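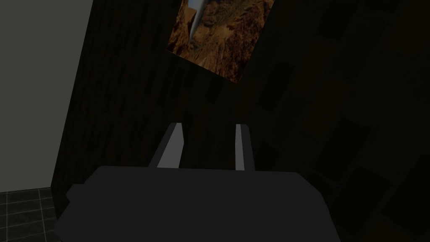 Tamara Hodoroagă has run the program for the Tunilow meeting on tolerances and mechanical drawing since it moved to the Bustos Center. She reads every abstract herself, and this year there were 191 of them. The meeting is for people who decide how much a part is allowed to vary, and the range of parts is wide: pump housings, door hinges, bearing seats, a gripper with two parallel fingers and a gap between them that has to be right before it ever picks anything up. "People think it's a narrow subject," she said. "Then they see the list and find their own product on it."

We spoke in July 2024, after the program had gone to the printer. She accepted 42 talks, fewer than last time. The cut was her decision. Speakers used to get fifteen minutes, and she thought most of them spent ten on their company and five on the problem.

"Now they get twenty-five, and I ask for the drawing in the first two minutes," she said. "If you can't show the drawing for legal reasons, make a similar one. I don't need your real part. I need to know what you put on the sheet and what came back from the shop."

Several companies objected. One withdrew. Hodoroagă said she would rather have an open slot than a talk where nothing can be discussed, and the open slot is now a second coffee break on day two.

Before this she worked for eleven years at Ranine, first as a drafter and then checking other people's drawings. She does not romanticize the job. "You sit there and ask why this hole needs to be that tight. Usually it was copied from an older sheet. The older sheet was copied too. The shop charges for it every time."

The exhibition is handled separately by Tadeo Lagos, who joined in June from a firm that builds trade show stands. He has 652 square meters of floor to work with, on the lower level, and he has put the measuring equipment at the far end, away from the loading doors.

"Last year the gauges were next to the doors and the temperature went up and down all day," Lagos said. "The exhibitors were polite about it, but their numbers were drifting and they had customers watching. You can't do that to them twice."

He has also changed the opening hours. The floor closes during the morning session and stays open until seven in the evening. Some exhibitors wanted it open all day. Lagos said the aisles were empty during talks anyway and the staff on the stands were standing for nine hours for no reason.

The two of them disagree on the Enitz sessions, the small workshops where attendees bring a drawing and have it marked up by others at the table. There are 3 this year. Lagos wants more, and wants them on the exhibition floor where people passing by can listen. Hodoroagă wants them kept in a closed room.

"People bring their mistakes to those," she said. "They won't do it with a competitor standing behind them holding a sandwich."

For now they are in a closed room upstairs, and places are given in the order that requests arrive. Attendees should bring a printed drawing no larger than will fit on a shared table, with the company name removed. Pencils are supplied. Laptops are not allowed in the room, a rule that Lagos also disagrees with.

Registration for the main program stays open until the Friday before the meeting. Students pay half and can attend the Enitz sessions if there is space.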